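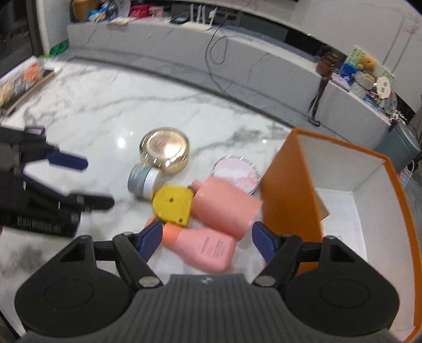 Session 4: Small containers on a marble floor

Entrepreneurship and New Ventures
Course handout, Session 4: Subscription revenue and the first year
Prepared by Maja Czerwiński
Revised 2020-06-30

Read this before class and bring the Clulero worksheet with you. We will fill in the second half together. The case company this time is Brelar, which rents out board games by mail and is trying to decide if it should move to a monthly subscription.

1. What changes when a company sells subscriptions

A store that sells a game gets its money once. A subscription company gets a smaller payment every month and has to keep the customer long enough to cover what it spent to find that customer. Most of the arithmetic in this session follows from that one difference.

You need four terms for the reading:

Monthly recurring revenue (MRR): the total of all subscription payments due in a month. One-time sales, setup fees and late fees are left out.

Churn: the share of customers at the start of a month who cancel during that month. People who join and cancel inside the same month are handled differently from one company to the next, so check the definition before you compare two firms.

Acquisition cost: sales and marketing spending in a period, divided by the new customers won in that period. Founders tend to leave out their own time. Put it in.

Gross margin: what is left of revenue after the direct costs of serving the customer. For Brelar that means postage both ways, packaging, replacement pieces and card processing.

2. Worked example

Suppose Brelar charges $13 a month and the direct cost of serving one subscriber is $3. The monthly margin per subscriber is $10. If it costs $60 to win a subscriber, the company gets its money back after six months. This is called the payback period.

Now add churn. At 10 percent a month, the average subscriber stays 1 divided by 0.10, or ten months. Ten months at $10 is $100 of margin over the life of the customer, against $60 spent. At 20 percent churn the average stay drops to five months, the margin is $50, and the company loses money on every person it signs up. Growing faster makes the loss bigger.

The 1-divided-by-churn shortcut assumes churn is the same every month. In practice it is usually highest early on — people try the service, decide it isn't for them and leave. Use the shortcut for a first estimate and a cohort table for anything you would show an investor.

3. Cohort tables

A cohort is a group of customers who joined in the same month. Each cohort gets one row. Each column is a month since joining, and the cell shows how many of the group are still paying. Read across to see how one group behaves over time. Read down a column to see if newer groups are doing better than older ones at the same age.

The Brelar table in the worksheet has 12 rows. Look at the September row before class. The company ran a half-price offer that month and the row starts large and falls off quickly. Be ready to say what you would do about the offer, and what other data you would want first.

4. Cash is a separate question

A subscription company can have healthy margins per customer and still run out of cash, because the acquisition cost is paid up front and the margin arrives in small amounts. In the worked example, every new subscriber leaves the company $60 down on the first day. Sign up 1,000 of them at once and that is $60,000 to find from somewhere.

Common ways to narrow the gap are annual plans paid in advance, longer payment terms with suppliers, and slower growth. Yazzie, the toy supplier in the case, offers Brelar longer terms in exchange for a minimum order. Work out what the minimum order does to the cash position if sign-ups come in 25 percent under plan.

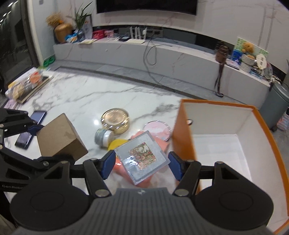
5. Preparing for the discussion

Read the Brelar case, then the short note on Finidcombe, a competitor that dropped its subscription after 2 years and went back to single rentals. The note is brief and leaves out the marketing figures, so you will have to state your own assumptions.

Write one page, no more, covering the following:

— Your estimate of Brelar's payback period, with the inputs shown
— The churn rate at which the subscription stops making sense
— Whether the founders should accept the Yazzie terms
— One number missing from the case that could change your answer

Spreadsheets are welcome as an attachment but won't be graded on their own. Work in pairs if you like and put both names on the page.

6. Next session

Session 5 covers pricing tiers and free trials. Keep your cohort table, as we use the same data again.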